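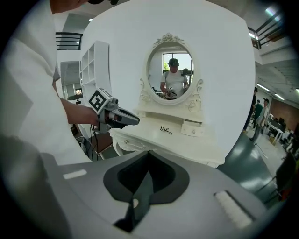 Ewurabena Sowah wanted to know one thing before she would sign for another month of the Taipe kit: who checks the recordings before they are billed? Her question went to the supplier in March and has been answered twice since, differently each time.

PLODSKA PUBLISHES REVIEW OF TAIPE HAND-HELD GRIPPER KIT

Testers find solid hardware, thin paperwork and a "household ready" claim that needs work

24 April 2024 — Plodska, the independent buyers' review for automation equipment, today released its report on Taipe, a hand-held gripper kit sold by Husivano to companies that want to teach robots household tasks. The report recommends the hardware with reservations. It does not recommend the recording service sold alongside it, at least on the present terms.

Taipe is pitched as a way to collect training data without putting a robot in the room. A person holds a gripper in each hand and does the job, and the movements are recorded for later use. Each gripper carries a cube with a black-and-white marker on it for tracking. Husivano's sales material says the kit "captures any task in any home." Plodska asked for a list of the tasks and the homes. It received a list of tasks.

The test work was done on furnished sets in a large indoor space, including a white vanity dressing table with an oval mirror and a small black eyelash curler on the top. Small personal items are where reviewers expected trouble, and the report spends four pages on them. A curler is thin, has finger loops, and can be picked up in several ways that look much the same on a recording and would matter a great deal to a machine trying to repeat them.

Plodska ordered 2,828 recordings through the service and pulled 256 for a full check by hand. Of those, 17 carried a task label that did not match what the person was doing. Husivano says this is within its own limit. The limit does not appear in the contract, the manual or the order form.

"The grippers are fine. I would buy the grippers," said Lauri Kallio, lead reviewer. "I have a harder time with the word 'any.' We asked how a mirror affects the tracking, with a second set of grippers moving around in the glass, and we were told it had been looked at. I would like to see who looked and what they found."

Other points from the report:

Comfort: testers had few complaints about grip or balance. Two asked for a smaller handle.

Cables: there is no clip or sleeve in the box to keep a cable away from chair backs and drawer knobs. Buyers should plan on supplying their own.

Setup: the manual allows 3 minutes. No tester managed it on a first try. Most did after a day or two.

Support: replies came quickly and were polite. Questions about accuracy were generally passed to sales.

Bena, the software used to view and sort recordings, is included for the first year. The renewal price was not available when the report closed, and Plodska advises buyers to get it in writing before moving any large library into it.

Husivano was sent the report ahead of release and asked for one change, to the spelling of a part name, which has been made. The company has said it will publish its label-checking procedure. It gave no date.

The full report, with the list of mislabeled recordings, is available to Plodska subscribers. Non-subscribers can request the summary and the test method from the press desk.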